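Housekeeping Operations, Level 1
Handout 6: Sorting Mixed Bins
Prepared by Lensa Kassa, revised June 2024

Read this before the practical. Bring the bin sheet from Handout 5 with you, as we will be filling in the second column.

1. What a mixed bin is

A mixed bin is any container that holds things from more than one category. In a rental unit or a dormitory it is usually what is left after the obvious jobs are done: the toiletries nobody claimed, a brush, a packet with something still in it, a cable, a lid. Some departments call it the catch-all. On our forms it is "mixed, unsorted" until it has been through the steps below, and then it is closed out and the bin goes back on the shelf.

Mixed bins are a storage problem first. The Brellier residence kept theirs in a linen closet, and by the end of the spring term 29 of them were stacked in front of the shelving. The linens behind them could not be reached. The contents of most bins filled less than half the space.

2. Setting up

Work on a table at waist height with the bin flat on the surface. Do not sort on a bed or on carpet, where small pieces get lost. Leave clear space on one side of the bin for the trays. You need two trays, a roll of labels, a marker, gloves and a trash bag.

Use a low-sided rectangular bin if you have the choice. Deep round tubs hide what is at the bottom, and people tend to stop before they get there. If the bin came to you deep and full, tip it gently into a shallow one first.

3. Order of removal

Start with whatever is lying on top and work down. Do not dig. Pulling on something from underneath brings up everything tangled with it, and that is how brushes lose bristles and packets split.

Wrappers and crumpled packaging come next. Open each one out flat before it goes in the trash. In last year's practical a pair of earrings was found in a folded snack wrapper — they had been missing for most of the term.

Items with bristles are lifted by the back or the handle and set down bristles up. Check them for hair and lint. A brush that has been used by an unknown person is not returned to a guest room under any circumstances.

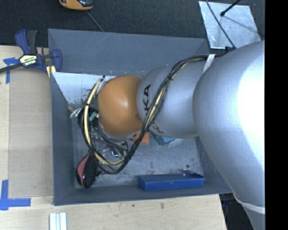
4. Categories

Keep to the four on the sheet: return, clean and keep, hold, discard. Pravesh Mabuza's group tried a longer list at Findlow and found that students spent more time arguing over the category than moving the item. When you can't decide, use hold.

Hold items are bagged, labeled with the room and the date found, and kept for 72 days. After that they move to discard unless the front desk has an open inquiry.

5. Closing out

Wipe the inside of the empty bin, including the corners and along the bottom of each wall. Let it dry before stacking. Sign the sheet. Unsigned sheets will be handed back.

For next time: read the Worku chapter on lost property and finish questions 1 to 5 on the bin sheet. Sheets are due at the start of the July session.

Comments

tmarsh: Is it 72 days for toiletries too? Our building throws opened ones out the same day.

L. Kassa: Opened toiletries are discard. I will add that to section 4.

dorm_b_evenings: The link to the bin sheet goes to Handout 4 for me.

Prulska staff: Same here. Handout 5 opens fine from the main course page.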